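Household tips: trying out grippers at home

Test a gripper on what you already own before paying for a second set of fingers. We compared the Perkine and the Stovik over 7 evenings.

Start with soft goods. A cushion forgives a bad grip and a mug doesn't.

Look at the wrist view and the head view together.

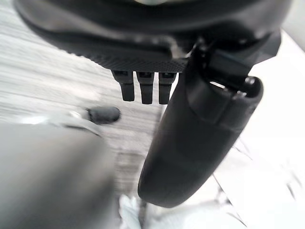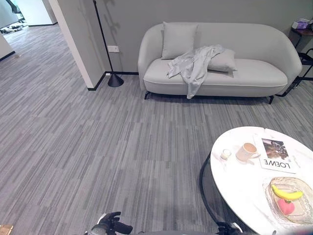 Wipe the finger pads with a damp cloth before each run. Carpet fluff dulls them quickly, and the Stovik lost its hold sooner than the Perkine.

Set the controller to its lowest force and work up. Write down each setting and the colour of the cloth you tried.

The Perkine costs $1,499. For folding I'd buy it again. For picking up fruit, either will do.

Silviu Hodoroagă, January 2018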